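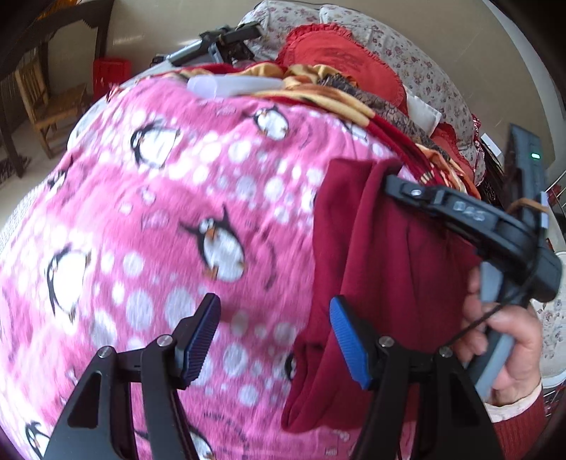

Why would anyone need a whole company to fold a sweater? Hilde Hermans asked me that in the comments under our very first post, and I've been answering her ever since, so I may as well start there. The folding part is maybe a tenth of what we do, Hilde! The rest is software: getting a program to work out which bit of cloth is the cuff, which bit is the blanket under it, and where two fingers should close so they pick up one and leave the other alone.

Hi, I'm Nia Lewis, and I run Wernosel. We write perception and planning software for robots that handle soft stuff (clothes, bedding, towels, the odd scarf). We don't build arms and we don't sell grippers. If you already have hardware and it's hopeless with laundry, you're who we're here for.

How we got going

I used to write inventory software, and I was bored silly. Ajith Subramaniam and I shared a desk, and he had a side project going at night that tried to find the edges of a dish towel in video. It was terrible. It thought his elbow was a towel. But I got hooked on it, and by the end of that June we'd both quit and rented the upstairs half of a building on Belen Street, where we still are. We were 6 people for a long time. We're 10 now, and the kitchen is too small.

What we make

Our main product is called Clurnix. It takes in video from a camera at the gripper and keeps a running guess about the cloth: where the edges are, which layer is on top, what's a fold and what's only a printed pattern. Patterns are the hard bit, by the way. A plain red sweater on a plain white table is easy and I'd be embarrassed to demo it. Put the same sweater on a loud blanket with dots all over it and half the edge detectors out there fall to pieces, so loud blankets are what we train and test on.

On top of that sits the planner, which Iman Gaber wrote and then rewrote and is now rewriting again. It picks two grasp points, checks that the fingers can get to them without plowing into a pillow, and scores the pair. If nothing scores well it asks for another look before moving. We argued over that for weeks, because another look costs time and customers like things quick. I'm glad Iman won that one. 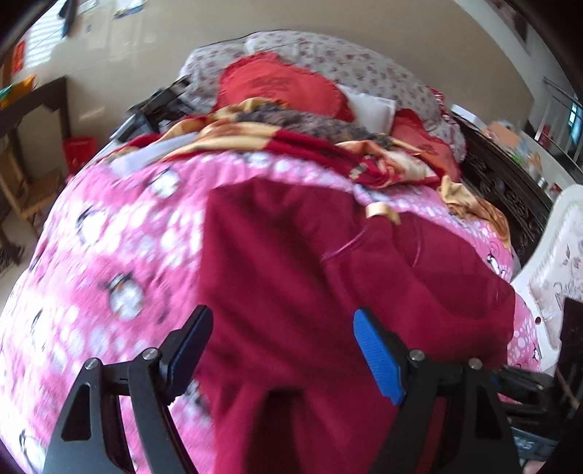
Dark red fleece on the penguin comforter, with both finger pads over the fabric.

Then there's the tooling, and I get a bit carried away here, so bear with me. Every recording goes through a replay viewer we built ourselves. You scrub along, and the camera view, finger opening and wrist motion all stay lined up with each other. Sounds dull, right? Before we had it, we lost most of a spring chasing a planning bug that was really a clock problem: the finger data was running 36 milliseconds behind the video, so the software believed cloths were being grabbed a little after they'd already moved. Now the viewer flags that kind of drift on import and I sleep better.

How we work

Recordings come from ordinary rooms with ordinary clutter in them. We keep the chairs and cushions where they are. A person does the task by hand with the same kind of fingers the robot will have, and the software learns from that. Fast motion smears the picture, and we leave those stretches in too, as a robot's own camera will smear just as badly.

Each release of Clurnix has to get through 27 saved test sessions before it goes out. Ajith looks after those and he's strict about it. If one gets worse, the release waits, even when I've already promised somebody a date (sorry again to everyone I've done that to).

We write release notes in normal English. We also publish what doesn't work yet. Right now that list has sheer curtains on it, anything fitted with elastic corners, and black cloth on black cloth. I'd much prefer you read it before you call us than after.

Who helps us

Lionel Guérin handles customer setups and will probably be the first person you talk to. Our longest-running partner is Venkataraman, who make linen-sorting equipment and have been running the planner since it was barely a planner. They send us the best bug reports I've ever read, with drawings.

Come say hello

We take on a couple of interns each year, mostly for tooling and test work, and you don't need a robotics degree. If you can read a messy log file and stay cheerful, write to us. Same goes if you've got an arm and a pile of towels that keeps beating it. Use the contact form and tell us what camera you have and what kind of cloth you're dealing with. And Hilde, the offer of a visit still stands!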